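2024-09-06

Mop task, second round with the hand-held grippers. I got through 16 demos before lunch and Wing-sze is replaying them now (thank you!!). Glossy floor still worries me for tracking, so I'm keeping both marker cubes up high.

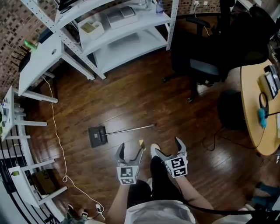

Both grippers open, mop flat on the planks.

Retrained on 101 demos total. Grasping the handle went 8 for 15, way better than January! Ask Cường about the cable drag on the right one.

2 comments · 0 shares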